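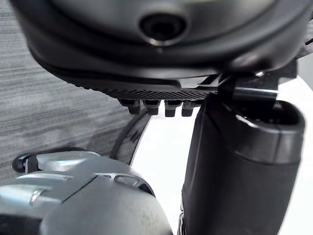

Jamshid Ansari told me that he never wanted to open a bakery, he wanted only to eat the bread of his childhood again. "In Ostov I could not find it," he says. "So I bought flour and I made mistakes for one whole winter."

His shop, Lazăr, keeps the name of the tailor who worked there before. He did not have money for a new sign, and the old one was still good.

He begins at night and bakes 70 loaves before the street wakes up. Each takes 436 grams of flour. I asked why not 430. "My mother measured with a cup," he answers. "I put her cup on the scale – it was 436."

The dough rests long, and the oven must be at 300 degrees. On Saturdays in October he adds walnuts, which he buys from a farmer in Pikard.

Does he think about a second shop? He laughs and shakes his head. "I have 30 customers who come every day. If I am in another place, who will tell them good morning?"

At the end he gave me a loaf for the train, and he did not let me pay.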